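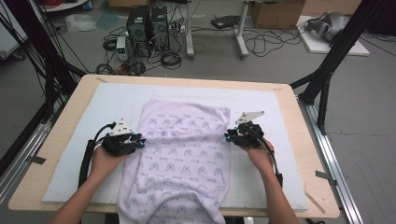 浅紫色毛巾一条，铺在桌面的白色垫板上。

毛巾该不该另收钱

古雷索（Guresow）游泳馆从三月起不再免费提供毛巾，借一条收15元，押金另算。通知贴在售票窗口旁边，字不大，很多人是换好衣服才发现的。我在那里游了六年，第一反应也是不高兴，后来想了一阵，觉得收费本身可以接受，收法有问题。

先说账。馆方在通知里公布了两个数：去年冬天最忙的一个月，借出毛巾3955条，收回来的当中有一部分已经不能再用；同一年夏天最淡的一个月是2340条。洗涤外包给博斯波特（Bosport），按条计价，烘干和运输包含在内。这笔钱以前摊在门票里，自己带毛巾的人也在付。我自己带毛巾，也就是说这几年我一直在替别人付洗涤费。从这一点看，把它单列出来是公道的。

但是15元太高。旁边超市里一条普通毛巾卖29元，借两次就超过买一条的钱。这样定价，等于告诉大家别借了。如果馆方的意思就是取消这项服务，可以直接写“不再提供毛巾”，大家也好早做准备。写成收费，又定一个没有人愿意付的价，最后柜子里堆着毛巾，门口有人湿着头发和工作人员吵架，我上个月就碰到过两回。 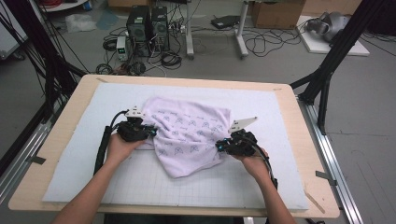 阿努尔福·保卡尔（Arnulfo Paucar）看过初稿，不同意我的说法。他认为价格定高一点没有坏处，人总会忘带东西，忘一次付一次，下次就记住了，洗涤用的水和电也跟着省下来。他还提到卡夫雷拉（Cabrera）的体育中心早就这样做，第一个月怨声很大，第二个月没有人再提。

这个道理我承认一半。省水省电是实在的好处。可是卡夫雷拉的体育中心在大学旁边，去的多半是学生，住得近，包里多塞一条毛巾不费事。古雷索游泳馆早上七点开门，第一批进去的大多是上了年纪的人，有的要换两趟公交车。干毛巾不重，湿毛巾很重，冬天装在袋子里提着坐四十分钟车，袋子底下还会渗水。年轻人听起来是小事，对肩膀不好的人就不小了。

同样的办法放到不同的地方，结果不一样。公共服务收费最容易忽略这一点。收费的人坐在办公室里，看到的是全年总数，总数里看不出谁在借。借毛巾的人里有图省事的，有下班顺路过来的，也有确实带不动的，价格对这三种人一视同仁，影响却差得很远。
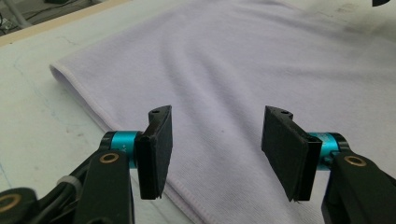 所以我主张分开算。月票和年票里含若干次毛巾，用完再按次付；六十五岁以上的早场照旧免费；散客收费，价格跟洗涤成本挂钩，成本是多少就写多少。馆方既然按条付钱给洗衣公司，这个数手里一定有，公布出来不难。公布之后，哪怕价格还是偏高，至少有得讨论。

有人会说这样太麻烦，前台要多认一种票。现在的前台已经要收押金、开收据、退押金，每借一条毛巾过两次手。押金才是真正麻烦的地方。早上八点半散场的时候，退押金的队伍排到楼梯口，后面还有赶着上班的人。取消押金，丢几条毛巾，损失未必比多排一个人的班更大。

柜子的问题也该一起解决

很多人不愿意自己带毛巾，还有一个原因，就是湿毛巾没有地方放。更衣室的柜子窄，没有挂钩，游完泳擦干身体，毛巾只能卷起来和干衣服塞在一起。马尔蒂亚（Maltia）的旧馆条件差得多，地砖裂了也不修，可是墙上有一排铁钩子，吹风机旁边还有一根横杆，毛巾搭上去，吹头发的工夫能干掉一点。装这些东西花不了多少钱。想让人自己带毛巾，就先给毛巾一个地方。

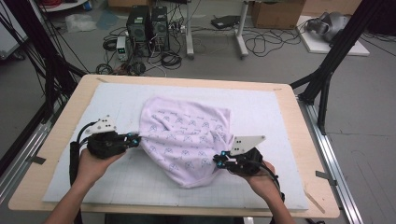

几点具体建议

第一，把洗涤单价和收费标准贴在一起，字放大，贴在更衣室门外。

第二，取消押金，改为凭手牌借还。

第三，早场老年人免费，试行到年底，看看借出的数量再定。

第四，柜子里加挂钩。

乔骄（Kiều Chu）问过我，为一条毛巾写这么长值不值得。我一个星期去四次，对我来说值得。馆方的意见箱在二楼拐角，饮水机对面，平时不太有人往那边走，这篇我会打印一份投进去。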